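Two-handed kitchen rig, right hand won't let go cleanly in the sim

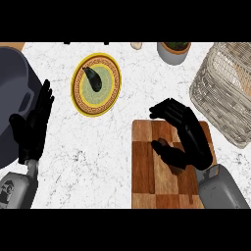
Tobyn_R replied within the hour to say check your contact settings before you touch the controller, and I did, and I'm still stuck, so I'm writing the whole thing out properly.

I'm building a pair of arms at home in the back half of the garage. Been at it since May. The real arms are still mostly in pieces on the bench, so for now I'm working out the moves in simulation on a pretend marble counter with a plate, a chequered cutting board, a basket and so on. Grabbing is fine. The right hand comes down over the little brown thing on the board and closes round it and I'm very pleased with myself. Then I tell it to open and the thing either sticks to the thumb or shoots off toward the basket like it's been flicked.

I'm driving it all from Patia with the Lirkex hand model, stock joint limits. I've logged 31 tries at the same release and only 2 of them set it down where I wanted. Left hand is just parked open for now, so I don't think it's that. Has anyone had this and fixed it? I'd rather sort it out before I spend more on servos!

Noreen Mirani

How fast are you opening? When I started on mine I had all the fingers opening at once at full speed and it did exactly what you describe. The fingers and thumb never leave at quite the same moment, so whichever one is last gives it a shove.

What worked for me was doing it in two goes. First back every finger off just a hair, enough that the squeeze is gone, and wait a moment. Then open the thumb, then the rest, and only lift the wrist after that. Slow it right down to begin with, you can always speed it up again later.

Also have a look at how far into the object your fingers are when they're closed. If you're commanding a full fist and the object is stopping you halfway, the sim is storing up a heap of push and it all comes out when you let go. I set my close target just inside the surface and half my trouble went away. The sticking to the thumb is probably friction, try dropping it a bit on the fingertips only and leave the board alone.

Good luck with it, garages are the best labs (mine's freezing though).

Vetent_fan

Had the same thing. Smaller timestep. Done.

Amegashie shed

Smaller timestep does help but it'll make everything crawl if your computer is anything like my old clunker, so I'd try Noreen's way first. One more to check is the collision shape on the brown thing. If it came in as a rough mesh with lots of little edges, a finger can catch on one and drag it along. Swap it for a plain capsule or a box while you're testing and see if the sticking stops. If it does, you've found your culprit and the hand was never the problem.

I'd log the finger forces too if you can. Mine spiked to around 1318 in whatever units it was using, right at the moment of release, and that told me more than a week of squinting at the screen. Post your numbers if you get them, and say what your close target is set to, you didn't mention it.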